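Second week at Urkesard teaching the arm to put a desktop processor into a pocket. I hold the controller, the arm copies me, and the wrist camera records the run. A good session is 25 demonstrations. Posting a few notes while the last batch uploads.

The hardest thing to learn was slowing down before contact. In free space you can move at whatever speed you like. For the last bit of travel I now stop, check the wrist view, and start again. Hemi Hinds trained me on this and he made me do a full session with no insertions, only approaches.

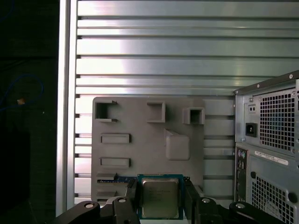 He also told me to throw out any run where I hesitate for too long. The policy copies the hesitation. I tossed 13 in April for that alone, and I expect to toss more.

Grip is the other thing. Take the chip by its two sides, square to the fingers. If it goes in a degree off, you end up fixing it at the pocket, and then you have taught the robot to fix it at the pocket.

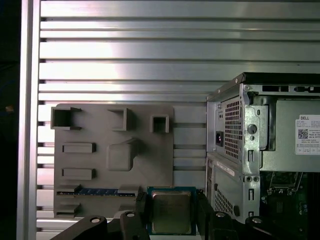 People ask why we don't guide the arm by hand. We did at Lulluvthorpe, on the old Medina setup – it was fine for big motions but my own hands kept getting into the camera view. With remote control, the wrist camera gets the gripper and the work and none of me. The fixture board has three square holders in different sizes along its top edge, so picking the wrong one is a real mistake you can make, and I have made it.

Those runs get labeled as failures and kept. Studine, our logging tool, has a key for it.

Total as of this afternoon is 1271 runs, good and bad. Training starts tonight. Next up is the memory module – longer part, longer slot, and I have to relearn where to hold it.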